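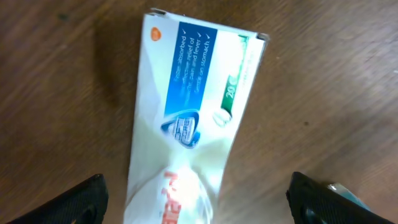
Caja de un medicamento para el dolor y la fiebre, sobre superficie de madera.

INFORME DE AVANCE N.º 2
Recuperación de la acequia y de la molienda en Moulin
Entidad beneficiaria: Asociación Dreramari
Entidad financiadora: Fondo Zondthorpe para el Patrimonio Hidráulico Menor
Periodo: de marzo a julio

1. Estado general

El proyecto va con retraso. Lo ponemos en la primera línea porque en el informe anterior lo dejamos para el apartado 6 y se nos hizo notar. El retraso es de siete semanas sobre el cronograma aprobado y afecta a la compuerta y a la sala de molienda. La acequia va bien, los talleres van mejor de lo previsto y la señalización no va, por motivos que se explican en el apartado 5 con toda la serenidad de que hemos sido capaces.

El gasto se mantiene dentro de lo presupuestado, con una desviación entre partidas que pedimos autorizar más abajo.

2. Acequia

De los 313 metros de cauce que hay entre la toma del río y la balsa, está limpio y consolidado todo el tramo alto, hasta el puente de losas. Se ha retirado el sedimento, se han repuesto las piedras caídas del cajero izquierdo y se ha rejuntado con mortero de cal, como pedía la memoria. En el tramo bajo la limpieza está hecha y falta consolidar.

La memoria técnica describía el tramo bajo como «en razonable estado de conservación». La frase es nuestra y la escribimos en invierno, con las zarzas puestas. Al quitarlas apareció que el cajero derecho se sostenía, en buena parte, gracias a las zarzas. Hubo que apuntalar y pedir más piedra. La cantera sirvió el pedido completo, de un color que no es el nuestro, y la segunda remesa ya casa con lo existente. La primera se ha aprovechado en el fondo del cauce, donde el agua la disimulará.

El agua corrió por el tramo alto durante una prueba en mayo. Se perdía por dos puntos que ya están reparados. Queda por repetir la prueba, pendiente de que la comunidad de regantes nos ceda un turno. En julio los turnos se defienden con un celo que entendemos perfectamente y contra el que no pensamos hacer nada. Volveremos a pedirlo en septiembre.

3. Compuerta y rodezno

La compuerta nueva está fabricada y en el taller. No está instalada. El carpintero tomó las medidas del hueco antes de que se retirara el revoco, el revoco tenía más grosor de lo que todos suponíamos y ahora la compuerta baila. Se le añadirá un marco de roble, que además figuraba en el diseño original y que suprimimos para ahorrar. El ahorro ha quedado suprimido también.

El rodezno ha dado una alegría. Se contaba con reponer la mayoría de los álabes y, desmontado, se ha visto que la madera sumergida está sana. Se cambiarán solo los que quedaban al aire. El eje conserva el gorrón original, gastado por un lado, y el herrero propone girarlo y seguir. Nos parece una buena filosofía y además es barata.

Las muelas están en su sitio. La volandera se levantó con la cabria del propio molino, una vez sustituida la soga, que tenía un valor sentimental incompatible con su uso. El picado empezará cuando la sala esté seca. La humedad de la pared norte sigue bajando, despacio. Se ha abierto una zanja de ventilación por el exterior y conviene dejarle el verano.

4. Talleres y documentación

Se han celebrado los talleres de mampostería en seco y de mortero de cal, con 40 inscritos entre ambos, que era el cupo. El de mortero se repitió a petición de los asistentes, algunos de los cuales tienen tapia propia y preguntas muy concretas. Las encuestas son favorables. La queja más frecuente fue el café.

El archivo oral avanza. Las entrevistas a antiguos usuarios del molino están grabadas y transcritas a medias. Coinciden en la fecha de cierre, en el ruido y en que el molinero se quedaba con más harina de la que le tocaba. Hemos buscado documentación que permita contrastar lo último y las cuentas conservadas son impecables, lo cual, según los entrevistados, lo demuestra.

Los planos del conjunto están delineados y se entregan en el anexo B. El anexo A recoge las facturas.

5. Señalización

Los paneles están redactados, maquetados y aprobados por ustedes desde abril. Faltan los permisos para clavarlos. El primero de ellos se encontraría en terreno municipal según el catastro, en zona de policía del río según la confederación y en mitad de un huerto según el dueño del huerto. Hemos solicitado informe a las tres partes. Solo ha contestado el huerto.

Proponemos desplazar ese panel al muro del propio molino, con el mismo texto y la flecha hacia el otro lado.

6. Cuestiones administrativas

La justificación económica se ha cargado en la plataforma Plimness. La plataforma admite un máximo de dos archivos por partida y la partida de materiales tiene bastantes más facturas, así que van unidas en un solo documento largo. Rogamos que se consulte con el índice del anexo A a mano. El sistema clasifica el proyecto como «Moulin (equipamiento de cocina)» y no nos deja corregirlo; agradeceríamos que lo hiciera quien tenga acceso.

7. Qué pedimos

Una prórroga de dos meses, sin aumento de la ayuda, para instalar la compuerta y picar las muelas con la sala en condiciones.

Autorización para pasar a la partida de obra el sobrante de la de señalización, donde no hay riesgo inmediato de que nos lo gastemos.

Conformidad con el cambio de sitio del primer panel.

8. Próximo periodo

Consolidación del tramo bajo hasta la balsa. Marco y montaje de la compuerta. Álabes. Segunda prueba de agua, si hay turno. Transcripción del resto de las entrevistas. La primera molienda figuraba para octubre y la hemos movido a diciembre, a lápiz.

Asociación Dreramari, coordinación del proyecto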